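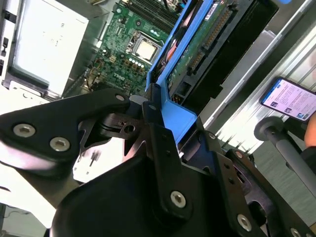
The Nonatero Handwoven Travel Wrap

There are scarves you wear and scarves you live in, and the Nonatero is very much the second kind! We brought the first few home from a long, rambling trip and wore them on trains and balconies, over pajamas, under coats and once as a tablecloth for a picnic of bread and plums, and by the time we had unpacked we were already writing to the weavers to ask for more.

The wrap is woven by the Žukauskas workshop, a small family place with floor looms in the front room and a very good smell of coffee coming from the back. They work in a wool and linen blend that is light enough to roll up in a day bag and warm enough for a January evening by the water (we tried this, and stayed out much later than we had planned). It softens as you wear it. Ours felt a bit crisp for the first week or so, and now we would hardly trade them for anything.

Size and weight

The wrap measures 80 inches from end to end, not counting the fringe, so it goes twice around your neck with plenty left over, or opens out over your knees on a chilly bus.

Colors

Oat, Plum, Harbor Blue and a deep mossy green called Brasilau, named after the street where the yarn is dyed. The green sells out first every time. Each batch of yarn comes out a little different, so if you are buying two and want them to match, please order them together and leave us a note at checkout.

Washing

Cool water, a little gentle soap, and a bath towel to roll it up in afterward. Dry it flat, away from the radiator. The fringe likes to tangle, and a wide comb sorts it out in a minute or two while you watch something.

Gift wrapping

We can send it in a cotton pouch from Clakberg, tied with string, with a card in your own words. Tell us what to write and we will do our very best handwriting.

Shipping and returns

Orders go out twice a week. If the color isn't what you hoped for once you see it in your own light, send it back unworn within a month and we will swap it or refund it, whichever you like.

Item number 1758
Made to order in small batches
Page updated 19 Oct 2021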